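Keeping the wash house open

Flistasberg laundry reopened in February after nine months behind hoardings, and most mornings there is a queue before the shutters go up. It stands on the corner of Jirkgate, between a key cutter and a shop that used to sell carpets. The woman who manages it asked us not to print her name. Her customers know it already, she said, and she gets enough phone calls.

She started there at 16, folding sheets for a hotel that has since closed. "It was hot and the money was poor, but it was near my mum's," she said. "I thought I'd do a summer." She left once, for two years, to work in the office of a bus company in Osville, and came back when the old manager retired.

The building was put up as a public wash house and the drains date from then. They were the cause of the closure. Water had been getting under the floor at the back, and when the boards came up the joists were soft enough to push a screwdriver into. The landlord, Onyshchenko, paid for the joists. The laundry paid for everything above them, including new pipework and a second water heater.

"People saw the hoardings and assumed we'd gone for good," she said. "I had a card in the window saying we were coming back, but the sun bleached it."

There are now 12 washers, all at waist height. The old ones were lower and she has a bad back to show for it. The dryers run on gas, as they did before. She looked at electric ones and could not make the sums work. The first gas bill after reopening was £2,256, and she keeps it pinned up in the office.

"I don't show it to customers to make them feel sorry for me. I show it when they ask why a dry has gone up. They read it and they say fair enough, or they don't say anything."

We asked who uses a laundry when so many homes have a machine. Her answer was that plenty of homes have a machine and nowhere to put the wet things afterwards. The flats behind Jirkgate have small rooms and windows that only tilt. Tenants wash at home and then hang everything over doors and radiators, and by Christmas there is mould behind the wardrobe.

"They get told to open a window," she said. "It's four degrees out. Who is going to open a window?"

Her advice is to spin everything twice, dry in one room with the door shut, and leave gaps between the clothes. She has no time for the habit of drying on radiators, which she says leaves the waistbands damp and the rest like card. A rack is better, and it should stand away from the wall so air can get behind it. She tells people to buy a plain one that folds flat, and to check the joints before they pay, as that is where a cheap one goes first. 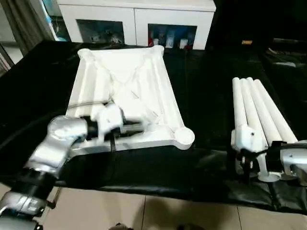 One customer, waiting on a duvet, disagreed about the racks and said she had owned three and would sooner have a line over the bath, which costs next to nothing and leaves the floor clear. The manager let her finish. "A line's fine if you've got a bath," she said.

The service wash is what keeps the place going. Bags come in before ten and go out by five, and in a good week there are 152 of them. A few belong to people who are ill or have just had a baby, and those go to the front if she knows about it. She would like to deliver, but the van needs work and parking on Jirkgate is bad on market days.

She does not plan to open a second shop. She has been asked, and there is an empty unit in Osville that would suit, but she would need to train someone and she would not be there to hear the machines. "You can tell by the sound when a bearing's going," she said. "I'd be lying awake over it."

The lease has six years to run. At the end of our visit she went back to the counter, where a man wanted to know if curtains shrink. She asked him what they were made of, and he went home to look.

October 2026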